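2022-09-27, bench 2

Carrying on with the gripper comparison. Romain Collet wants a recommendation he can forward to Prerkwood, and I'm still not convinced we have one to give. The Savisari sales sheet says the faceted fingers "adapt to any panel control". We'll see. I said the same about the Prurkico parallel jaw in August and spent a fortnight proving it on one button.

## Setup

- Same arm as last time, same mount, wrist camera left where it was. I don't want to touch the calibration twice in one week.
- Savisari fingers on, grey pads, straight out of the packet. No tape, no sanding.
- Controller is the Tkachenko one. Firmware not updated. Nawal wants it updated, I want to finish a comparison on one version first.
- Panel box on the cloth, not clamped. Clamping it hides the sideways push, and the sideways push is what I care about.

## Runs this morning

39 presses on the maroon button, closed fingers, straight down along the tool axis. Seven misses. Five of those were the finger landing on the bezel and skating off, two were the arm stopping short with the force limit tripped. The Prurkico jaw had 2 misses over the same number in August, but that was with the box clamped, so the two figures shouldn't go in the same table. They will end up in the same table, I know they will. Romain, if you're reading this, please put a footnote.

Tilted the approach by 29 degrees to see if the facet would meet the cap flat. It does meet it flatter. The box then slides on the cloth, and the next press is off by however far it slid, so after a few of these you are testing the cloth. Stopped and went back to vertical.

The e-stop is a different matter. Pressing is easy, it's a big target. Twisting it back out is where I expect the Savisari to lose. Pads are broad and smooth and the rim of the cap is ridged, so in theory there's something to hold, but the rear finger wants to come down right where the housing is. Got it to release by hand-jogging, which proves that I can release it.

## Camera

Nawal thinks the misses are a vision problem. Her argument is that the fingers cover the target for the last bit of the descent and the position estimate drifts. Fair, but if that were all of it I'd expect misses in every direction, and mine go mostly one way. My money is on the tool offset being wrong for the new fingers. She has asked for the view from the wrist on approach, before contact, so she can check how much of the box is lost behind the pads. 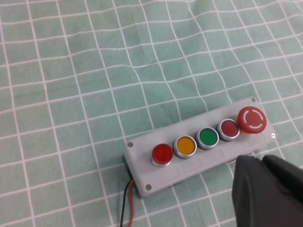 ## Points for Nawal

- The front finger hides the lower right part of the box at this height. The big red cap and the lamps are still clear, so I don't see how detection could be to blame this early in the descent.
- Lid screws are visible at all four corners. Could we use those for pose instead of the button row? The chrome rings throw highlights and I don't trust the circle fit on them.
- The grid on the cloth is no good as a reference while it's wrinkled. Either iron it or stop drawing conclusions from it.

## Next

Re-measure the tool offset, repeat the 39 vertical, box still loose. Then clamp it and repeat again so there's a proper match for the August set. No recommendation to Prerkwood until both are done. If the offset was wrong I'll say so here.

Ask about the price of spare pads.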